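House rules for hand-held grippers

17 February 2019
By Macarena Barrientos

Print this page | E-mail this to a friend

I've been promising to write up our recording rules for ages, and a few of you have been very patient (and one of you has not, you know who you are). We finished the fourth version last week and I'm properly pleased with it. It fits on two sides of paper. The first version ran to eleven pages and I doubt anyone got past page three, including me, and I wrote it.

Quick background for those who come here for the allotment posts. At Cadava we teach robot arms to pick things up by showing them lots of people doing it first. You hold a gripper in your hand, with a camera on it, and you do the job yourself: pick up the thing, put down the thing. The arm learns from the recordings later. It's lovely work because you get to do it in real rooms with real clutter, and real rooms are where rules start to matter.

Rule one is that we leave the room as it is. When I started we used to tidy up. We cleared tables, pulled the blinds, pushed the chairs in so they lined up nicely, and then we were puzzled that the arm went to pieces the moment it met somebody's actual desk. Now you may move something for safety, and you write down that you moved it. Cables that someone could trip over get moved. Cables that are just ugly stay where they are! I had a proper argument about this over a bowl of fruit, which I lost, and the fruit stayed in for the whole afternoon.

Rule two: check the fingers before every batch, not every day. Look at both pads, squeeze, let go, look again. Ribbed soft fingers are wonderful for gripping odd shapes, and they also wear slowly enough that you don't notice. Last August we lost 42 recordings to one pad that had started to peel at the corner. They looked fine on the little preview screen. They weren't fine at all, the gripper was closing a touch late on one side each time, and we only found out when we tried to use them. The check takes less time than finding your pen.

Then there's light, which is my favourite section and the one people moan about. The old wording said "avoid reflections", and I've crossed it out. Polished tables shine. Windows are bright and corners are dark, and any arm that is going to be useful in a house had better get used to it. The new wording says that both fingers and the object must be visible at the start of each recording, and that glare is allowed so long as it isn't sitting over the object itself. If it is, shift the object a bit or shift yourself. Leave the lamps alone.

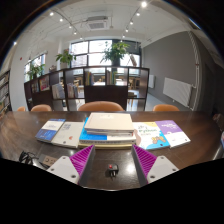

Black plug adapter between the fingers, a bit of glare on the wood, and the books laid out behind.

I love a table like that for showing new people what the rules mean in practice. Shiny dark wood, a small dark object with metal prongs, daylight at one end and spotlights overhead, and a great jumble of cables down by the socket panel. Everything that makes a recording hard is there at once. A newcomer's first thought is nearly always to ask for a nice white cloth, and mine was too.

Which brings me to plugs and sockets. We added a whole section for electrical bits in this version. Plugs, adapters and chargers may be used as objects, but only when they're not connected to anything, and nothing goes near a live socket with a gripper in your hand. Sounds obvious. It wasn't written down anywhere, though, and a rule that lives only in the heads of the people who have been here longest is no use to the person who joined yesterday. If the task is plugging something in, we use the dummy block, and the dummy block has its own box with a label on it.

Books and papers come next. Printed covers are fine. Letters, prescriptions, anything with a home address, out they go, before the camera is switched on. We used to say we'd blur them afterwards. Blurring afterwards is a promise you make when you're tired, and I've broken it at least once, so the new rule is stricter and I'm happier with it. Same for people walking through. If somebody comes into the room, you stop, say hello, and start the recording again from the beginning.

Naming files! I know, I know. But please don't skip it. Everything goes into Nenumix now with the place, the object, the task and the person's initials, in that order. When we went back through the older material from the Ledesma visits, we had 897 recordings and 60 of them were called "test" or some cousin of it (test2, testnew, testagain, and my own shameful contribution, testtesttest). Some were perfectly good. We still had to throw out the ones where we couldn't tell who had made them or whether that person had agreed to have them used. That hurt.

On pace: move as you would if no one were watching. The Werisum people, who share their notes with us and have been terribly kind about it, tell their recorders to go at half speed. We tried that and everyone's hands went odd, lots of hovering and second thoughts. So we settled on normal speed with a short pause before you close the fingers and another before you open them. If you drop something, keep recording and pick it up again. Dropped objects are useful. Mark the recording as a drop and carry on, and for heaven's sake don't delete it because you're embarrassed.

Breaks are in the rules as well, and that took more persuading than all the rest put together. The gripper isn't heavy until you've held it for an hour. You swap hands or swap people after each batch, and the longest batch is 20 minutes. I did almost 400 pickups in one go in my first month, to show off, and couldn't open a jar of pickled onions that evening.

Still to sort out: what to do about see-through objects, whether pets count as people for the stopping rule (I say yes), and how to word the bit on borrowed objects so that they reliably get handed back. If you do this sort of work and have rules of your own, do send them over, scruffy ones very welcome. I'm already scribbling on the margins of version four.

Print this page | E-mail this to a friend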